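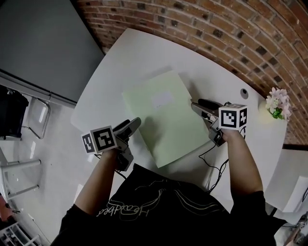

Home Courses Handouts Reading Room Contact

Furnishing Small Workrooms
Handout for Unit 5: The Shared Table and What Lies on It

Last updated: March 17, 2022
Reading time: 5 minutes

Lecturer: Lieselotte Rieger
Exercises: Wen-hsiung Tsang

In Unit 4 we spoke about chairs and about the distance between a chair and a wall. Now we come to the table. Please bring your floor plan from the last exercise to the lecture, because we will draw directly on it.

1. Shape

A table with a curved edge is often chosen for a room in which people come and go. It has fewer corners for the hip to meet, and two people can sit along the curve and look at the same paper without one of them reading it upside down. The price of this is paid at the wall. A curved table never stands close to a straight wall along its whole length, and the gap which remains collects pens, dust and cables. When the wall is itself curved, as in our teaching room with the red brick, the gap may become small, but you must measure it in several places and not only at the end.

For the exercise, the curve of the table must be drawn from a paper template. Do not draw it freehand. Last September most of the groups drew it freehand, and the cabinet beside the table did not fit any more.

2. Surface and color

White is a practical color for a table where papers are sorted. A sheet with a dark print is easy to read on it, and a folder in a pale color such as green can still be found with one look. A white sheet on a white table is harder to find. Some offices use a colored folder only for this reason, and the color has no other meaning there. I find this acceptable if everybody in the office knows it.

When floor, chairs and table are all white, the room looks bright but also a little cold. Brick helps very much here, and so does a dark chair cushion. Glossy floors show every mark of a chair leg. Thin metal legs should have felt or plastic feet, and the feet should be checked twice a year.

3. The cable hole

The round hole with a plastic or metal ring, called a grommet, is a small part, but in the plan it is frequently forgotten. Three points for your drawing:

- Mark the hole before you mark the place of the papers. A folder that is lying over the hole bends when somebody leans on it.
- Mark which side the people are sitting on. A hole directly in front of a person is a nuisance for writing.
- Mark the way from the hole to the socket, also under the table, with the full length.

A cable which leaves the table over the front edge should be treated as a separate line in the drawing. Use a dashed line for it and write "loose". In the exam discussion I will ask about every dashed line.

4. The folder as a unit of measure

Maysoun Sfeir, in her guest lecture, proposed to measure a table in open folders and not in centimeters. I like this method for the first sketch. Take the folder which the office really uses, open it, and put it on the plan as many times as people will work at the same moment. Between two open folders leave one hand's width. If there is still a place for a cup, the table is big enough.

Please note that a closed folder turned at a slight angle needs more room than a closed folder that lies straight. People do turn it. Almost everybody who writes with the right hand turns the paper a little to the left, and the folder goes with it.

The label field belongs near the top edge, where the thumb does not cover it. A faint label is good for the eye and bad for the archive -- decide which of the two is more important before you order. The Fuvadora catalog lists the pale folders under number 158 and the dark ones under number 729. Both have the same size, and for our exercise both are allowed.

5. Flowers

There was a long discussion in the exercise group about artificial flowers. Hartmut Petersen was against them, Cameron Ruawai was in favor, and I will write down here both positions as I understood them.

Against: they gather dust, people notice after a few weeks that they never change, and they take away a place on the table that could be used.

In favor: nobody has to water them, no water can run onto the papers, and a small pot at the edge gives a bit of pink to a room that has only white and gray. They also mark the end of the working surface, so that things are not pushed down from it.

My own opinion is that one small pot is correct, at the edge and against the wall. Two pots begin to look like a shop.

6. Storage beside the table

A low cabinet should stand on the side of the hand which takes things out. An open shelving rack can stand farther away, for things which are used once a day or less. Bags need a place too. If no place is drawn, the bag will lie on a chair, and then you have one chair less than in your plan. For Rukstead House, our example office with nearly 4,000 folders in the archive, draw the archive as one block outside of the room. Only the folders in current work are inside.

Exercise for Unit 6

Draw the Rukstead room at a scale of 1:20 with one curved table, 2 chairs, one cabinet and one rack. Show the grommet, all cables, and one folder in the position of use. The pot is optional. Write on the back, in five sentences or less, where a visitor puts a bag.

Hand in the drawing on paper to Wen-hsiung Tsang before the lecture. Corrections in pencil are permitted, corrections with white fluid are not. Students who missed the template can get it from the tray next to the door of the Harms reading room.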